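Subject: Re: [jukeo-users] Head camera exposure and blurred arms

On July 7, 2018, a list member wrote:

> We run Jukeo on the bedroom task and the arm mask drifts whenever both arms move. Is it our calibration, or does the mask node lag behind the joint states?

It's probably lag. We had the same trouble in the Trandale branch. The mask node takes the latest joint state and ignores the image stamp, so at speed the mask sits a few pixels off the forearm. Our frames look like this one:

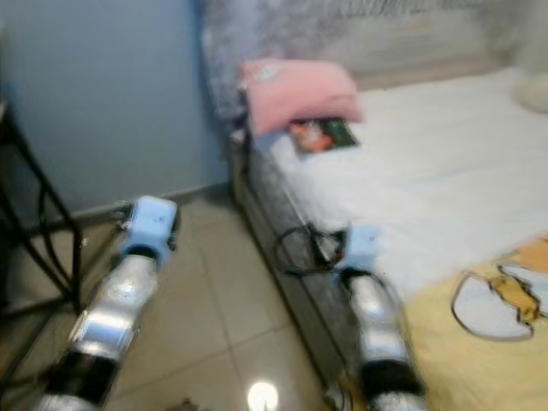 Head camera, both arms moving, bed on the right.

The shiny silver forearm sections make it worse. Wherever the mask misses them, the segmenter gives us stray blobs, mostly against the white sheet.

Two changes helped:

- set `sync_to_image: true` in the mask config
- raise `joint_buffer` from 2 to 16

Mask error went from some 54 pixels to a level the planner can live with. I haven't tried it with the Zernumetti driver. If it still drifts after that, send me your config and I'll compare it with ours.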